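4.3 Grip rules for lidded containers

Of all the rules we wrote for the Kirnville bench, the ones about lidded containers gave us the most to talk about, and we think they are the part other labs will get the most use from! A tub with a lid looks like an easy thing to pick up. It has a wide, round body and it stands up by itself. But people who are new to the hand-held grippers tend to reach for the lid first, and a lid that is only pressed on can come away while the body stays on the table.

Our first rule is therefore that both finger pads go on opposite sides of the container, with neither one hooked under the rim (Figure 7). The second is that the operator closes slowly and stops once both pads are touching. Kong, who trained most of our operators, calls this "meet, then squeeze", and the phrase worked so well in the training room that we put it into the written guide word for word.

We also set rules for working with two grippers at one table, which was by far the liveliest topic at the May review. One gripper holds and the other waits. The waiting gripper may rest near the tabletop, but it does not cross in front of the container until the holding gripper is steady. Bălan argued for a fixed distance in centimetres between the two tools. We tried that for a while and dropped it, as operators spent their time judging the gap and lost sight of the task. The Vallport group kept a fixed distance and is happy with it, so we leave the choice open in the guide.

Each session was checked against the rules by two reviewers, Ivanyshyn and Hordiienko, working separately. Of 3016 recorded grasps, 926 involved a lidded container. The reviewers disagreed on 11 of these, nearly all of them about whether a pad had touched the rim. We settled them by watching the recordings together, and we have since reworded the rule to say "clear of the rim" – the earlier wording, "below the lid", meant different things to different people.

Figure 7. Side grip on a white lidded container, with a second hand-held gripper to the left.

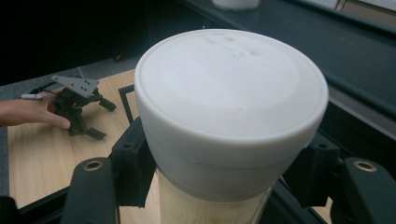 Should an operator stop a session when a lid comes loose during a grasp?
The operator should finish lowering the container, open the gripper and mark the grasp as failed, and the session can carry on once the lid is back in place.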